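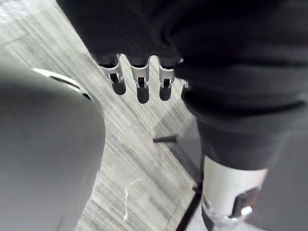 The light gray floor with its streaked grain, Stitham, training bathroom

Progress report to the Brallent Fund
Stitham Daily Living Rooms, second period
Wed 17 November

This report covers the work done since our first report, which we sent in June. It follows the order of the plan you approved: room, fittings, textiles, practice sessions, money, next steps. We have kept the numbers of the plan out of the headings because two of the points were joined together at your request.

The room

The training bathroom is now in use. As you will remember, the purpose of this room is that people who are returning home after a long stay in a clinic can practice the small tasks of a bathroom and of the linen closet before they must do them alone. Hanging a towel, taking it down, folding it, putting it away. In the old room this was practiced on a table, and our occupational therapists were never satisfied with it.

The floor was the longest discussion. The first proposal was a white floor, but several participants with weak sight told us that they could not see where a white towel had fallen. We have chosen a light gray surface with a fine grain in two tones of gray. Dark textiles are very easy to find on it, and pink or blue ones also. White ones are acceptable. A few participants say that the diagonal direction of the streaks makes them a little uncertain when they look down while turning. The therapists have written this down and we will ask again in the spring, when more people have used the room.

The laying of the floor took longer than planned. The delivery arrived with 11 damaged pieces and the supplier needed three weeks to replace them. This delay did not cause extra cost, but it moved the first sessions to the end of September.

The walls are pale blue-gray panels with a light veining, supplied by Karam. We had asked for a plain panel. The plain one was not in stock in the needed height, and Karam offered the veined one for the same price. We accepted. The veins are faint and so far no participant has complained about them. The joints between the panels are dark thin lines. Staff have found them useful in an unexpected manner: a participant can be told "hang it over the line", and this is understood faster than "hang it in the middle".

Fittings

In the plan we described towel bars in two heights. One height is now installed. The bar is dark gray and matte, and it is held by square brackets with rounded corners. We selected the dark color for contrast with the wall, following the advice given to us by our colleagues in Lestitz, who made a similar room two years before us and who had to exchange their chrome bars.

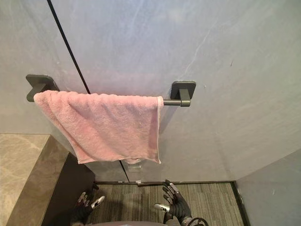 Pink towel on the dark gray bar. Part of the bar stays free beside the right bracket.

The part that stays free beside the towel was discussed between the therapists. Some of them wished for a towel which fills the complete bar, others prefer that a piece of bar can be seen, so that the participant has a place to orient the hand. At the moment we work with the second solution. In homes, towels and bars also rarely fit to each other exactly.

We would like to mention that the towels in the practice room are not new. This was a decision and we stand by it. A new towel is stiff and slides differently over the bar. The pink ones come from the clinic laundry, they are faded, they have some lint and a few light stains, and they behave like the towels which people have at home. They will stay in the program as long as the cloth holds. If the Fund prefers that new textiles are used when visitors come, please tell us.

The second bar, at the lower height for wheelchair users, is delivered but not mounted. The wall behind this position needs a reinforcement plate, and the first plate was too short. The correct plate is ordered.

Textiles

The budget line for textiles was planned at 125 pieces in the first year. We have bought or received 73 until now. The list is in the annex, by size, fabric and color. The largest group is terry towels, then come washcloths and bath mats. We are behind the plan with the shower curtains and with the robes, for the reason that the prices for both have risen and we wanted to compare more offers.

We have also changed how textiles are marked. The sewn labels of the first period were scratching the skin and two participants asked to have them removed. Now each piece is registered by its hem, with a short colored stitch at the corner. New pieces receive the stitch before their first use. The older pieces are being marked little by little, when they return from the laundry.

A point which we underestimated is the dark cloth. In the first report we wrote that black fabric would be treated in the same way as all others. 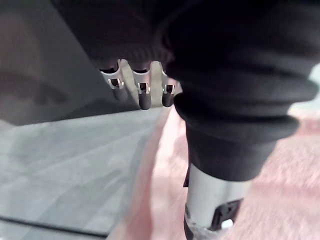

Our experience with black is now different. In its deep folds it is very hard to see where one layer finishes and the next one begins, and participants who learned to fold quickly with light towels became slow again with black pieces. The therapists therefore start with light colors and take black only when the movement is secure. The lamp over the practice area was also moved somewhat to the side, so that the light falls across the folds. We believe this helps, but we have not measured it and we do not want to claim more than we know.

Practice sessions

Sessions take place in the mornings and last 30 minutes each. Longer sessions were tried in September and given up, as the concentration went down strongly after the first half hour. The usual order is the following: the participant takes the towel from the shelf, opens it, brings it over the bar, corrects the edges, takes it down and folds it. Correcting the edges is the most difficult part for almost everybody. The lower edge hangs uneven, and many people want to pull at the front only, which makes the back side climb up.

We do not ask for a perfect result. The goal written in the individual plan is a towel that stays on the bar and that can be reached again by the same person. How even it hangs is left to the person. One family told us that at home nobody had hung a towel straight in many years, and they were glad that this was not a test.

The observation sheet has been shortened to one page. The old version asked for the posture, the grip and the mood in separate tables, and staff filled in the last table from memory in the evening. We thought this was not reliable data and we removed it.

Money

Spending is within the approved budget. The floor and the panels are paid in full. The fittings are paid with exception of the reinforcement plate. From the textile line an amount remains, and we ask for your permission to carry it over to the next period without changing its purpose. The detailed statement is attached as a separate file.

Next steps

Until the next report we plan to mount the lower bar, to complete the purchase of robes and shower curtains, and to finish the stitching of the older towels. A visit from Lestitz is agreed for the new year, with an exchange about floors and contrast. We will also prepare a short instruction sheet for families, in large print, about how to place a towel bar at home.

Two questions remain open from our side: the permission to carry over the textile money, and your wish about new or used towels for visits. We would be thankful for an answer to the first one before the end of the year, as the offers for the robes are only valid until then.

Stitham Daily Living Rooms, project office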